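Kitchen > Coffee Corner > Small Fixes

Print this page | E-mail this page

We use cookies to remember your font size and which tips you have saved. By reading on you accept this.

Two Little Blocks and a Coffee Spoon

I have tried a saucer, a folded paper towel, a jar lid, the rim of the sugar bowl and (for one terrible winter) the bare windowsill. None of them ever kept up with the coffee spoon in our house. The saucer fills the dishwasher, the paper towel sticks to the spoon, and the jar lid collects a brown puddle that somebody tips over by lunchtime. So I am very happy to tell you about my favorite fix in a long while, and it costs next to nothing!

You need two small blocks of wood. Set them down parallel with a gap in between and lay the spoon across like a plank over a ditch, bowl on one block, handle on the other. The thin neck hangs over the gap and touches nothing. That is the whole idea, and I love it far more than a grown person should.

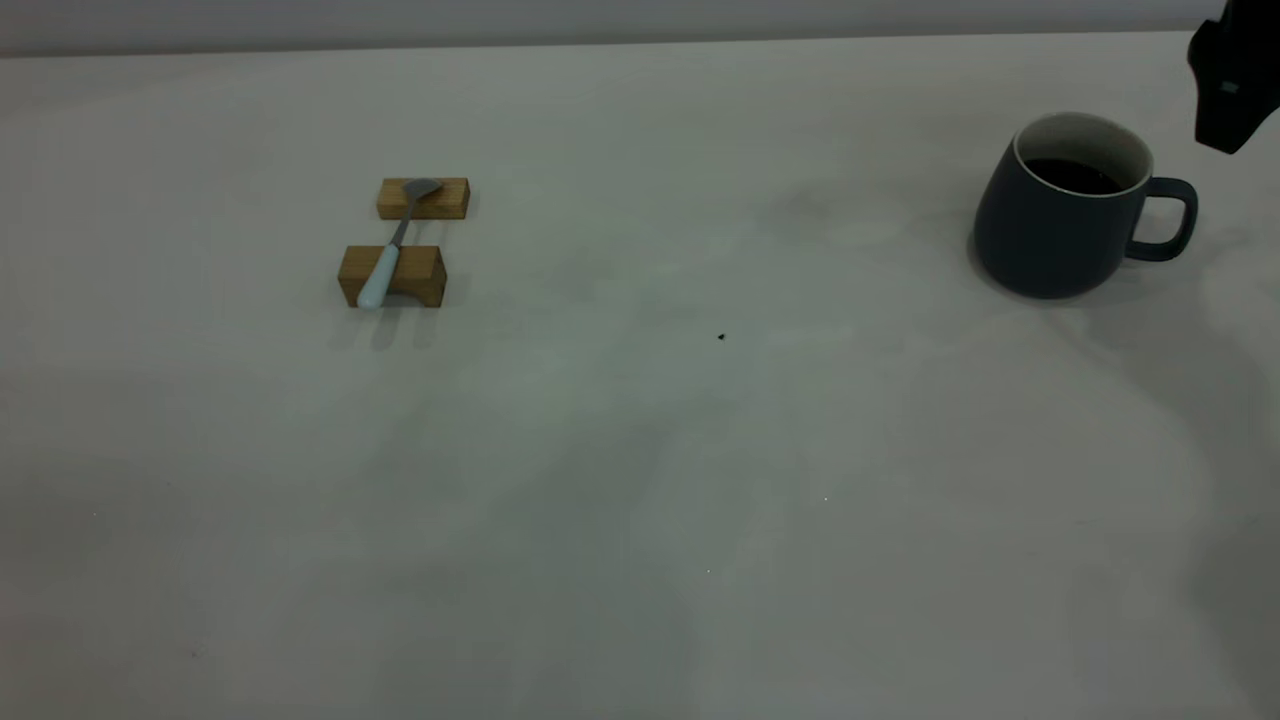
Janelle's-kitchen types will tell you a proper ceramic rest is easier to wash, and one reader wrote in to say just that: wood soaks up coffee, she has a stained cutting board to prove it, and why not use two bathroom tiles? Fair enough, tiles would work, though I find a metal spoon makes a nasty clink on them at six in the morning. If stains bother you, oil the blocks first (more on that below) and flip them over when the tops get dark. A block has plenty of sides, after all.

Getting the blocks right

Offcuts are perfect. Mine came from the scrap bin at Ellis, the lumberyard out past Bromovham, where they let you fill a bag if you ask nicely on a slow day. Look for a hardwood with a tight grain. Soft pine dents, and the dents hold grounds.

The blocks don't have to match! I like one a bit taller than the other, with the handle on the tall one, so any drips run toward the bowl and stay away from your fingers. If yours come out the same height, that's fine too, the spoon will still sit there.

Sand every edge, even the ones underneath. Medium paper, then fine, then wipe with a damp cloth and let the wood dry overnight before you sand lightly again. The damp cloth raises the fuzz, and that second sanding takes it off for good. It makes such a difference to how the blocks feel in the hand.

For the finish I use Harnia board oil, two thin coats, rubbed in with an old sock. Wait a day between coats. Any food-safe oil does the same job, so use up what you have. Please skip cooking oil, though, as it goes sticky and starts to smell like an old frying pan.
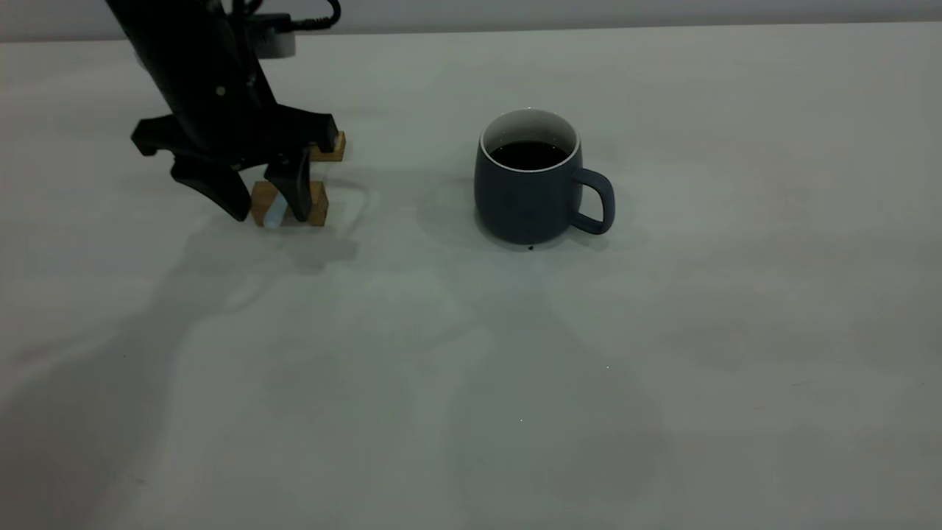
Next, the gap. Too narrow and the spoon might as well be lying on one long board; too wide and the handle slides off the first time somebody bumps the table. Put the spoon down first and slide the blocks under it until each one sits a little way in from the end. A teaspoon and a long latte spoon want different gaps, and that is the beauty of having two loose pieces. You just nudge them.

Resist the urge to glue them to a base. I did that with my first set and regretted it inside a week, because crumbs got into the corners and I had to dig them out with a toothpick. Loose blocks lift off and you wipe straight across. If yours skate around, stick a thin cork dot under each one.

Where to put the mug

Keep the mug well away from the spoon rest. I know it seems friendlier to have them side by side, but you reach for the one and knock the other, and a full mug goes a very long way on a flat table. I leave a good stretch of clear surface between them and keep that stretch clear, no mail, no keys, no phone.

A mug with a rounded body and a stubby handle is my pick for a work table. There's less sticking out to catch a sleeve! White on the inside is handy as well, as you can see at a glance how much is left and whether it needs a proper scrub.
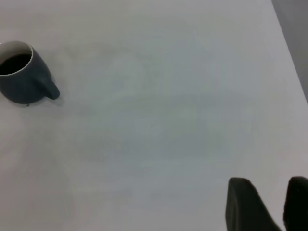
For tea and coffee rings inside a mug, baking soda on a wet fingertip is still the best thing going. Rub, rinse, done. On a pale tabletop, wipe up drops while they're fresh, with plain warm water and a drop of dish soap. Old ones want a paste of baking soda and water left on for 7 minutes, then a soft cloth. Try it in a corner first if the top is painted. I gave up on the Wakex cream cleaner for this, it took the stain off but left a dull patch that shows up whenever the sun is low.

The daily routine

1. Shake the drips off the spoon over the mug before you set it down.

2. Bowl on the back block, handle toward you, so you can pick it up without looking.

3. When the mug goes to the sink, the spoon goes with it. Rinse both right away.

4. Wipe the blocks with a barely damp cloth and stand them on end to dry.

5. Put everything back in its own spot, spoon rest on one side and mug on the other, so the table is ready for the next cup.

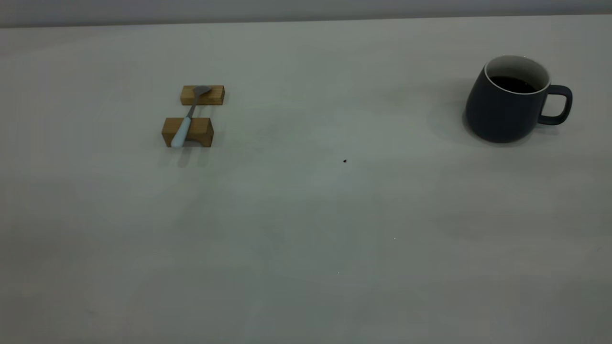 6. Once a month, or whenever the wood looks thirsty, rub in a few drops of oil and leave the blocks out overnight.

Other uses for the same blocks

They hold a paintbrush between coats, a paring knife while you're peeling, or a sticky honey dipper if you push them closer together. I also stand a small hot pan lid on them, and it cools much faster with air underneath. Make a spare pair while the sandpaper is out!

Last updated 2019-02-07

Print this page | E-mail this page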